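Camier Storage Rentals: Frequently Asked Questions

Last updated 21 May 2020

How do I rent a unit?
Fill in the form at the front desk or call us during office hours. You will need a photo ID and a card for the first month's rent. Most units are ready the same day.

What sizes do you have?
Small, medium and large. The small unit holds the contents of a bedroom closet. The medium holds a one-bedroom apartment. The large has a roll-up door and takes furniture, appliances and boxes from a family house. All three are at the Chevalier Road site. The Cerkden site has small and medium only.

Is there a deposit?
Yes, 200 dollars. You get it back within 20 days of moving out if the unit is swept and the lock is off.

Can I get in at any time?
The gate opens at 6 a.m. and closes at 10 p.m. From November the closing time is 9 p.m. Your gate code works for both sites.

How should I pack a dresser or cabinet?
Take out anything heavy or breakable. Clothes and linens can stay in the drawers. Tape leaves marks on painted fronts, so tie the drawers shut with cotton string or wrap the whole piece in a moving blanket. Keep small cabinets off the floor if you can.

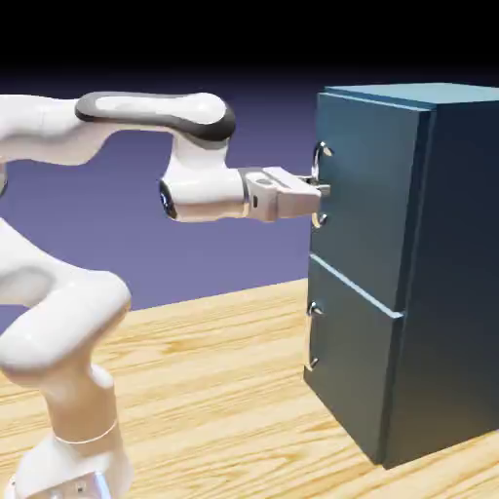
Siiri Mustonen wrote to us that she stored a painted chest for a whole winter with the drawers tied tight, and that they smelled musty when she opened them. She now loosens the string once the chest is in the unit and leaves each drawer open a finger's width. We think that is good advice for any stay longer than a month.

Are my things insured?
Your rent includes cover up to 3,000 dollars. If your goods are worth more, ask your home insurance company whether the policy reaches off-site storage. Cash, jewelry and papers are not covered.

What can't I store?
Food, plants, animals, fuel, paint thinner, fireworks and tires. Drain lawn mowers before you bring them in.

Can someone else use my unit?
You may add up to 3 people to your agreement. Each one has to sign at the desk and show ID.

What happens if I pay late?
Your gate code stops working on the sixth day. Call Pramila Garg in the office and she can set up a payment plan.

How do I move out?
Give us two weeks' notice in writing. Email is fine. Put your unit number in the subject line.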